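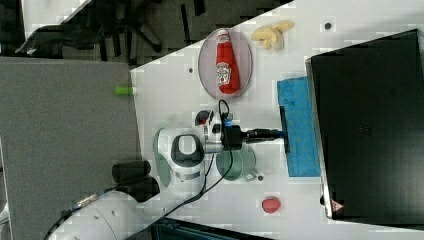 *The table in the tableware room, Kodach open day, April 3, 2018*

So I finally made it to the Kodach open day in Votham! I'd been meaning to go for ages, and Wai-kit Su had a spare ticket, so off we went on the early bus with a bag of sandwiches and no plan whatsoever.

If you've never been, it's one long building full of plates, cups, bowls and pretend food, with seven rooms open to visitors. The leaflet says they keep 2,052 pieces in the place (Wai-kit wanted to see all of them, and no, we didn't). Most of it lives on shelves in the back, but each room has a few things out, and I liked that much better than looking through glass.

My favorite was the tableware room. White table, a red ketchup bottle laid on its side on an oval plate, a little red strawberry off by itself, and next to the plate a small heap of pale yellow pieces that we argued over all the way to the coffee stand. I said bananas. Wai-kit said fries, on account of the ketchup. I still say bananas, but I'll admit fries would make the better lunch.

I got very attached to that oval plate, by the way. It's a soft pinkish sort of color with a pale rim, and I'd have it on my kitchen table tomorrow. I asked at the shop and they don't sell it, only the Oltemitz range, and that starts with a dinner set I have no cupboard for.
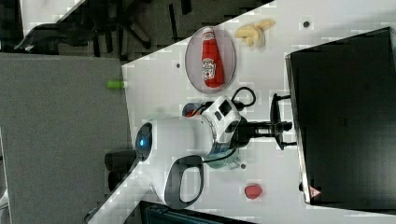 Tzu-hsuan Mok, reading my first draft of this, wrote back that the oval plates are wasted on dinner anyway and should be kept for fruit, and that I ought to try the secondhand stalls in Kong before giving up. Noted! I'm going in November if I can get a ride.

After the tableware room we did the glaze talk (too long, but they hand out cookies) and then the shelf room, where they've got 695 cups lined up by color. The pale greens go on and on. I have a soft spot for anything see-through and greenish, my grandmother's bathroom was full of it, so I was there a good while and Wai-kit went outside to eat both our sandwiches.

Then I went back for another look at the table, naturally.

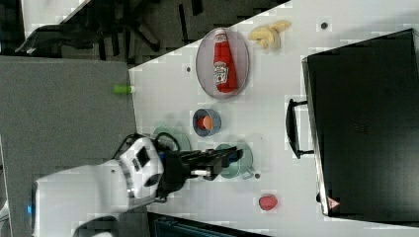
The walk back to the bus takes you past the old loading yard, and it's uphill, so wear decent shoes. Coffee is cash only, and the cookies at the glaze talk go fast, so sit near the front.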